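How to Store Spare Drives and Memory Without Damaging Them
3 min read

Loose computer parts die in drawers. A holder with a slot for each one costs little and saves a lot of hunting.

Start by touching bare metal on a grounded case. Handle memory by its short ends and keep your fingers off the contacts.

Write the capacity and the month on a strip of tape before you put anything away — May is when I go through mine. Stick it on the caddy, never over a vent or a connector.

Seat each part until it stops, then let go. If it needs force, take it out and check which way it faces.
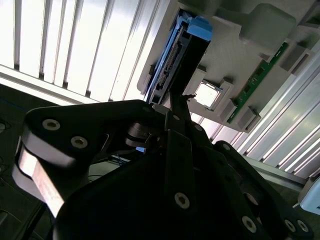
Drives in caddies should go in so you can still reach the latch. A colored one helps when you have several black caddies in a row. The blue tab on the black caddy stands out well against the gray plastic, and the memory-style board has a long slot of its own, set at a diagonal. Keep boards and drives apart like this so they don't rub.

Keep the holder out of direct sun and away from heaters. My closet stays near 70 degrees, and the parts do fine there.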